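Where Do the Plates Live? A Study of Putting Away in a Shared Kitchen

Student project report, Household and Interior Studies, second year
Damian Wilczyńska

Background

I grew up in a house where my nan put the dishes away and the rest of us kept well clear, so I came to this project with a lot of affection for the subject and very little skill. When I moved into Brzozowska, our student residence, I was given a shelf, a key to the pantry cupboard and a kitchen shared with seven other people. Within a fortnight the rack beside the sink had become a kind of permanent sculpture. Clean dishes stayed there until they were wanted again, and the cupboards (which are perfectly good cupboards) were mostly home to takeaway containers and a fondue set of unknown parentage.

My question was a simple one: what makes people leave clean crockery in the rack, and can the layout of the kitchen coax them into putting it away?

What I did

For 35 days I kept a tally sheet on the inside of the pantry door. Whenever one of the 8 of us emptied all or part of the rack, we made a mark and wrote down where things went. I also asked everyone to note the items they had left behind, and why. The answers were wonderful and I could have filled the whole report with them. "Don't know where it goes" was by far the most common, followed by "not mine" and, in a hand I recognised, "tired".

Halfway through I changed the cupboards over. Everyday plates and bowls came down from the top shelf to the one at elbow height, mugs went next to the kettle, and the baking trays were moved to the bottom, where you have to crouch for them but hardly ever do. I stuck a small paper label on each shelf edge. My supervisor thought the labels a bit bossy, and she may well have been right, but I left them up.

What I found

We recorded 235 items put away over the whole project. Flat plates were the easy ones both before and after the change. The trouble was always with the large or oddly shaped pieces – serving dishes, the colander, the deep oven dish that doesn't nest with anything – and 26 of the notes about things left behind concerned those alone.

I had expected weight to be the problem. From the notes it was more a matter of grip. A wide, smooth dish wants a thumb on one face and fingers over the far rim, and you need somewhere clear to set it down before you lift it.

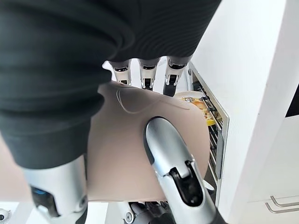 Handling a broad dish-like object by its rim, with the wire rack and white cabinetry behind.

Once the elbow-height shelf had a free space at the front, the bigger dishes began to travel. Not every time, mind you. The colander never found a home it liked and finished the project hanging on a hook.

If I did it again

I'd run the first half for longer, as we were all on our best behaviour early on. I would also ask about height, which I only thought of when our tallest housemate pointed out that the old top shelf had suited him beautifully. The labels are still up, apart from the one for mugs, which fell behind the kettle.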